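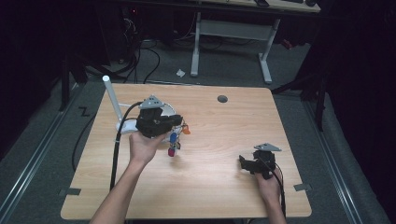 Section 4. Setting up the Starnance table and caring for the top

Home Manuals Spare parts Contact

This section is for the Starnance table with wood-grain top and rounded corners. Before you begin, please complete Section 3 (checking the parts). If a part is missing, do not start with the others. Write to us first and we will send it.

4.1 Choosing the place

1. Choose a floor that is flat and hard. A thin carpet is acceptable. On a thick carpet the feet will sink with time, and you will need to adjust them again after some weeks.

2. Measure the place. The top is 1000 mm long and 680 mm deep. Please add enough space behind for the chair, so that a person can stand up without pushing the chair against a wall.

3. Keep the table away from radiators and from stoves. Strong sun from one side can change the colour of the top. If the table must stand near a window, turn it from time to time.

Note: The table is intended for indoor use. A covered balcony is still outdoors for this purpose.

4.2 Fitting the legs

You need the hex key from bag B, the eight long bolts, the eight washers and a blanket. The work is easier with two persons, mainly for step 6.

1. Put the blanket on the floor and lay the top on it with the good side down. Look first that there is no screw or small stone under the blanket. Most scratches which are reported to us were made in this step.

2. Place the two side rails on the marks. The end with the sticker L goes to the left when you are standing at the long edge with the printed label.

3. Put a washer on each bolt and turn the bolts in by hand, three or four turns only. Do not use the key yet.

4. Set the legs in the rails. The distance between the inner sides of the legs, measured across the short side, must be 538 mm. If you measure less, one leg is probably turned the wrong way round. Take it out and turn it by half.

5. Now tighten all the bolts with the key, going crosswise from corner to corner. Stop when you feel clear resistance.

Caution: Do not use an electric screwdriver. The threaded inserts in the top can turn loose and they cannot be repaired at home.

6. Turn the table over. One person stands at each short end and lifts by the rails, never by the legs. Set it down on all four feet at the same time.

4.3 Making it level

Each foot can be screwed in and out by 9 mm. Begin with all the feet screwed in completely.

1. Press with your palm on each corner, one after the other. If the table moves, find the two corners where it moves.

2. Screw out the foot of the corner that is in the air, one half turn, and press again.

3. Repeat until the table is quiet. Then lay a spirit level on the top, first along and then across.

4. Hold the foot with one hand and tighten the small nut above it with the other hand. If you forget the nut, the foot will slowly turn back by itself.

Note: In old houses the floor can be so uneven that the foot is not long enough. For this we have the Vender foot pads (see Section 9). Please do not use folded paper or card. It becomes flat after a short time and it takes up water when the floor is washed.

4.4 Leading cables over the edge

Many customers use a lamp, a sewing machine or other equipment on the table. A cable may hang over the edge, but give it a free loop, so that it is not under tension when the equipment is moved. Keep it away from the place where your knees go, and do not lead it between the top and the rail. The gap there is narrow and has a sharp metal edge.

If you want to fix the cable, use the clips from bag D. They are self-adhesive and must be pressed for a full minute on a clean surface. Do not drill the top for a cable - the warranty ends with the first hole.

Caution: If small children are in the room, do not leave cables hanging where they can be pulled from the floor.

4.5 Daily care

- Wipe the top with a soft cloth and warm water with a little washing-up liquid. Then wipe it dry, also at the rounded corners, where water likes to stay.
- Put felt under anything with hard or heavy feet, and lift things when you move them.
- Hot pans need a mat.
- Ink and felt pen come off with a little spirit on a cloth. Try first on the underside.
- Scouring powder, steam cleaners and the rough side of a kitchen sponge are not allowed. They make matt places which remain.

After the first month, tighten the eight bolts once more. After this, once a year is sufficient. I do mine in January when the decorations are put away, and it takes me less time than making the tea.

4.6 If something is not right

The table rocks again after some weeks: check the small nuts above the feet, see 4.3, step 4.

A leg makes a noise: loosen the bolts of this leg by one turn, push the leg fully into the rail and tighten again.

The top has a small lift at the edge: send us a photo before you try to glue it. We need also the number from the printed label.

Text of this section: Flynn Te Moana, customer manuals, Hallico

Related pages
Section 3. Checking the parts
Section 5. Fitting the Rutherford drawer
Section 9. Spare parts and Vender foot pads
Moving house with your table

Hallico furniture - Contact - Copyright Hallico, all rights reserved - Back to top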